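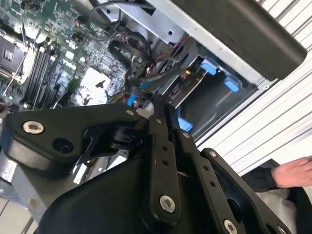 Why would a robotics club spend a whole fall on taking one old desktop apart?

Because Genowefa Grabowska asked us what we wanted to do this year, and Henryk said "something useful" before anyone could say "combat."

So we are Team Clornik, and our job is to get an arm to strip a computer for recycling. The idea is that it pulls the memory, then the drives, then anything else with resale value, and leaves the metal for the scrap bin. A person with a screwdriver and a podcast can do this over lunch. We have until February.

I joined in September thinking I'd write code. So far I have mostly learned about bolts. The linkages on the gripper are held together with them, and each one has its own opinion about how tight it wants to be. Too loose and the fingers wander. Too tight and the motor makes a noise that Ornella Leone can imitate perfectly, and does, usually on the bus.

Last week was cables. On paper a desktop is a nice box full of rectangles, and our planner loves rectangles. Then you take the side panel off and there's a big loop of black cable lying wherever the last person shoved it. The planner has no category for "shoved." Samran Phromma wrote a routine that treats the whole bundle as a solid wall, so the arm now respects it deeply and goes nowhere near anything behind it, including the drives we're meant to be removing. He's calling this version Foley. Version two is going to be called something else.

The blue plastic tabs by the drive bays have been my department. You can work one with a thumb without thinking about it. I have now thought about it for 66 attempts, all of them in the log with a column headed "what happened," and five of those say "good." The rest are mostly "slid off," plus one "ask Henryk," which he refuses to discuss.

Anyway, Ms. Grabowska says slow progress is still progress and would we please put the hex keys back in order of size. The rules want a full run with no hands on the machine, and my current best still has a hand in it at the tab part. Next meeting we try rubber on the fingertips. Ornella is bringing a bicycle tube and I'm bringing scissors.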